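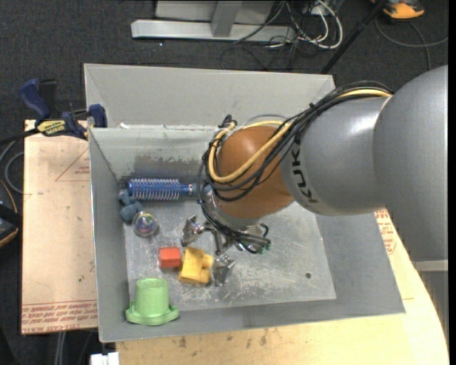
KUKA arm reaching into a big gray bin.

Posted 11/01/2016

So I finally made it to the Pusolum open day in Zeltville! If you've spent any time on Q&A sites for web developers you've probably landed on one of their boards without noticing, usually at midnight with a broken content type and a cold coffee. I've been answering questions on the Pitum board for years (Pitum being the content management system I make my living with, for better or worse) and I'd never seen the place where the sausage gets made.

I took the early train, got lost once between the station and the office, and walked in just as the welcome talk was wrapping up. Badge, tote bag, a pastry that was mostly air. Fine by me.

The first session was on the review queues, and this was the one I'd come for. If you haven't done queue work, it goes like this: a new question comes in, the system thinks it smells off, and it gets pushed to people like me who have enough points to vote on it. What I didn't know was how the system decides. They put a real queue up on the big screen with the user names blanked out and walked us through it. Short title, no code block, a first-time account, the word "urgent" – all of that adds up. I felt a little guilty about the word "urgent," as I'm pretty sure I used it in my own first question.

Then they let us vote. The whole room, on paper cards, green or red, same 15 questions. Wow, did we not agree! There was one about moving a menu from one theme to another that I thought was perfectly good, a bit wordy maybe, and two-thirds of the cards around me went up red. The guy next to me said it was a duplicate. The woman behind us said it was only a duplicate if you already knew the answer. I've been thinking about that on and off ever since, and I've gone back and undone a couple of my own close votes, which I don't think I had ever done before.

After that we got the tour of the moderation floor. It's smaller than I pictured. Lots of plants, two long rows of desks, and a wall screen with the number of open flags. It was sitting at roughly 4,000 when we went past and our guide said that was a calm day. We weren't allowed to take pictures of that screen, fair enough. I asked how many of those flags are people who are just mad about a downvote and got a very long sigh for an answer.

Lunch was soup and sandwiches in the Nogueira room, and I ended up at the table with the search people, who were a lot of fun. They're working on the box that pops up while you type your title, the one that says your question may already have an answer. I told them I've never once clicked it. They said hardly any regulars do, but new users do click it, and a lot of them never finish posting. Is that good? They weren't sure either! Some of those people found what they needed and some of them probably just got scared off, and the numbers look the same from the outside.

The afternoon was a bit of a mixed bag. There was a talk about the new editor that ran long and had sound problems, and the slides were white text on light yellow, so I can't tell you much about it except that pasting code is supposed to get easier. I'll believe it when I paste it. There was also an open feedback hour, and you can guess how that went. Somebody asked why you can vote a post down with no comment, somebody else said they'd been yelled at every time they did leave a comment, and off we went in circles for most of the hour. I did get my own question in. I wanted to know what happens to old votes when a question has been edited into good shape, and the answer is that you can change your vote after an edit but you don't get told the edit happened. A notice is on the wish list. I'd like it off the wish list and on my screen, please.

They gave out stickers at the door and 100 reputation points to anybody who linked their badge to their account, which feels a little like cheating but I took them – of course I took them.

A few things if you're going next October. Bring a sweater, the talk room is freezing. The wifi needs a code from the front desk and the line for it is long after the first talk. Parking behind the building is for staff only. And sign up for the card voting session early, it fills up fast and they don't repeat it later in the day.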